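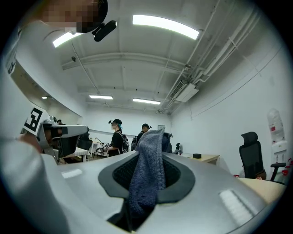

Cloth in the gripper, seen from the gripper's own camera. The other handheld one is on the left.

Handheld gripper keeps losing the towel halfway through a fold

Posted by Ieva Pärn, 16 April 2018

I'm in a student project at the Tudska workshop. We use handheld grippers with a camera on them to record people folding cloth, and later a learning program is supposed to copy the moves on an arm. We have 9 students sharing the room and we work in pairs, each person with a gripper in hand.

Our trouble is the recordings. The towel gets pinched fine, but it bunches up and stands in front of the lens. Then the tracking drops out, and when we play the run back the hand position jumps. Out of 600 runs we had to throw away 70. Rigid things like cups gave us almost no bad runs in December.

Should we change the cloth, the grip, or the software settings? Our final demo is coming up and I would like to fix the cheapest thing first.

Laimutė Petrauskas

Start with the grip. If you grab the middle of the towel, you get a big lump above the jaws and the camera sees mostly towel. Grab it near a corner, with only a little fabric inside the jaws, and let the rest hang down. Lift slowly for the first part of the move.

Then look at what the camera has left to track. Plain white walls and a white ceiling don't give it much. Our club in Batthorpe taped printed patterns on the walls at different heights and moved a couple of chairs into view. Our bad runs dropped to 2 in the next batch. Don't move anything once you've mapped the room, or you will have to map it again. Other teams walking around in the background can also throw it off, so have them stand behind you if there is space.

If you have a square marker on each gripper, check that it's flat and not peeling. Keep it turned toward the other person's camera when you hand the cloth over.

I would leave the software settings alone until you have tried this. We lost more than 2 weeks on settings and ended up putting them back.

Kristaps Ots

Use a thinner towel.

Aigars Laur

Agree with Laimutė about the corner. One thing to add: don't delete the bad runs yet. Mark the time where the jump happens. Often the first part of the run is still good and you can cut it there. Write down which pair made each run too. On our team most of the bad ones came from the same pair, and they were just moving too fast.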